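**Employment Law Section, minutes of the regular meeting, Sep 6, 2024**

Held in the second floor meeting room. Quorum confirmed by the chair. The meeting opened with the agenda as circulated, except that item 5 (library subscriptions) was moved to the end.
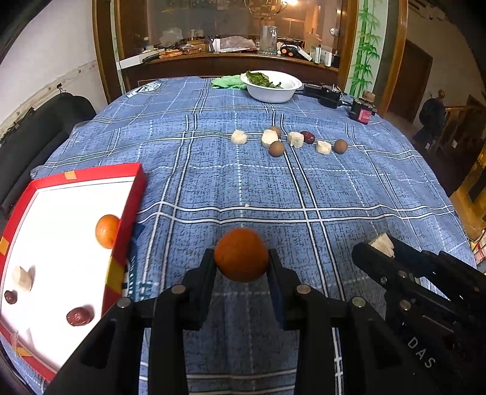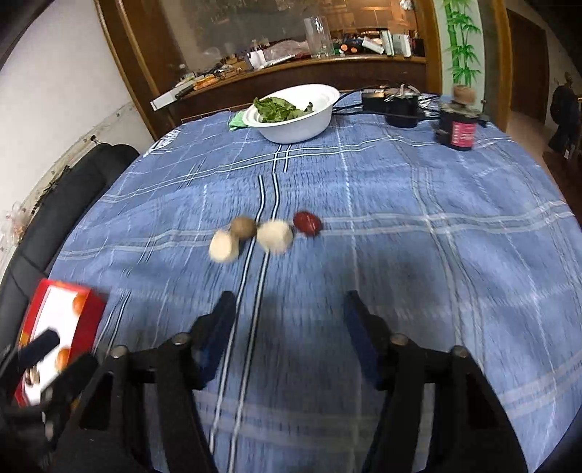 **1. Minutes of the May meeting**

Approved with one correction. Under "Filing deadlines," the words "calendar days" should read "business days." The secretary will replace the copy on the shared drive.

**2. Wage claim against Remico**

The member handling the claim reported on the unpaid overtime matter. It covers 53 warehouse employees who were paid a flat weekly amount regardless of hours. The employer's position is that they were supervisors and so exempt. The member's view is that six of them may have done some supervisory work and the rest did not, and that the two groups should be pleaded separately.

There was a long discussion of who has to prove what. The members agreed on these points:

- The employer raised the exemption, so the employer has to prove it.
- The employees still have to show that they worked the hours they are claiming. Where the time records are missing, a reasonable estimate backed by testimony should be enough to get past summary judgment.
- The job title on the offer letter does not settle the question. What the person did during the week does.

One member thought the second point was being put too confidently and asked that the brief deal with the less favorable decisions directly, in the body and not in a footnote. Agreed.

The time records came in as 3,979 pages of scanned sheets, not searchable and not in date order. The paralegal group has started indexing by employee. A letter has gone to opposing counsel asking for the payroll export in its original format. If there is no answer before the discovery conference, a motion to compel will be filed.

Action: draft of the separate pleadings to be circulated before the next meeting. Comments to the drafter only, not to the whole list.

**3. Ortuño appeal**

The appeal was argued in May and is still waiting for a decision. The question is whether a worker who signs a release in exchange for a final paycheck can later bring a claim for wages that were already owed under that paycheck. The trial court enforced the release.

No action needed. The section discussed what to tell clients in the meantime. Present practice is to advise employees not to sign anything handed over together with final wages, and to advise employers to pay wages owed first and offer any severance in a separate document with its own payment. It was agreed to keep giving that advice whichever way the decision goes.

A member asked whether the intake form should have a question about releases. It has one already, on the back page, and it is often left blank. It will be moved to the front.

**4. Model letter on tip pooling**

The working group presented its third draft. Changes from the second draft:

- The paragraph on managers who also serve tables has been rewritten and is now shorter.
- The reference to service charges has been taken out and will go in a letter of its own.
- The sample notice to employees is now an attachment.

Discussion was mostly about the manager paragraph. Some members felt it reads as if a manager may keep tips in every case where the manager served the customer. The working group said this was not the intent. The wording "directly and solely provides" will be used in both places where the draft now says "provides."

Moved and seconded to adopt the letter with that change. Carried, 8 in favor, none against, one abstention. The abstaining member asked that the reason be recorded: the letter should not go out before the service charge letter is ready.

**5. Arbitration clauses in the Tetent handbook**

Tetent has put an arbitration clause in its employee handbook and says that continued employment counts as consent. The same handbook says on its first page that it is not a contract and can be changed at any time. Two members have clients affected by it.

The section's general view was that the employer will have trouble relying on both statements. It was noted, though, that some employees also signed a separate acknowledgment page, and the text of that page differs depending on the year of hire. Nothing should be filed until all versions have been collected. The two members will compare what they have and report back.

Conflict check: one member has done unrelated contract work for Tetent. The member left the room during this item and took no part.

**6. Training session on wage statements**

The session for small employers is ready except for the handout. The last handout gave a sample pay stub that left out the pay period dates. A corrected sample is being prepared. Registration will close when the room is full, and walk-ins will not be admitted this time.

**7. Library subscriptions**

The Zindness case digest is up for renewal. Usage is low and most of the members present had not opened it since the login page changed. The librarian will ask for a single-seat price. If there is no such price, the subscription will be allowed to lapse at the end of the term.

**8. Other business**

- Draft briefs should have the version number in the file name. Two versions of the same draft were marked up separately last month.
- The sign-in sheet is needed for continuing education credit. Members who did not sign should see the secretary.
- The parking validation machine on the ground floor is out of order. Keep the paper ticket and turn it in at the front desk.

There being no further business, the meeting was adjourned. The date of the next meeting will be sent by email.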